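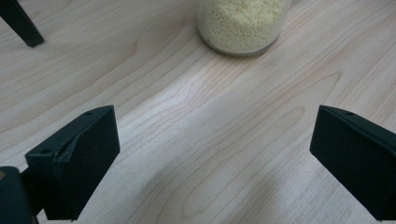
# The paper marblers of Wenby

Marthinus Van der Merwe starts at six in the morning, before the lorries begin on the road outside and set the trays trembling. His workshop is the ground floor of an old seed merchant's in Wenby, and it holds two marbling troughs, a sink, a drying rack and very little else.

He came to the craft through bookbinding. A binder in Drunen taught him to sew and case in, and sold him a packet of marbled endpapers at the end of the course. He used them up in a month and found he couldn't afford more. The first sheets he made himself were muddy, and he still has them in a drawer.

Marbling means floating colour on a thickened bath and laying paper on top to pick it up. Van der Merwe's bath is carrageenan, a powder made from seaweed, blended into water and left overnight so the bubbles can rise. He skims it with strips of newspaper before each sheet. The paper has been sponged with alum the day before, and without that the pattern slides off under the tap.

## Combs and drops

Most of the tools are home-made. His combs are dressmaking pins set in strips of card and wood, the finest with pins two millimetres apart. Paint goes on from brushes made of broom bristle, knocked against a finger so that the drops fall evenly.

"People want to do the peacock pattern straight away," he says. "I make them throw stones for a whole morning first."

Stones, or spots, is the oldest and simplest pattern: colour dropped on colour and left alone. It shows up every fault in the bath. If the size is too cold the drops sink, and if a paint carries too much ox gall it pushes everything else to the sides of the trough.

## Selling by the sheet

Last year the workshop sold just under 3,000 sheets, up from 2,000 the year before. Most went to binders, and 422 went to a single customer, the stationery firm Akinola, which uses them to cover notebooks. Each sheet in that order had to be near enough a match for the next – the hardest work he has done, and he turned down a repeat.

He keeps a numbered sample of every pattern, with the recipe pencilled on the back. The latest is 747, a grey and rust gel-git made for the Nondden book fair in October.

Weekend classes take four people at a time. They bring an apron and go home with a dozen sheets each, pressed flat between boards. The next course covers stones, gel-git and nonpareil, and there is one place left.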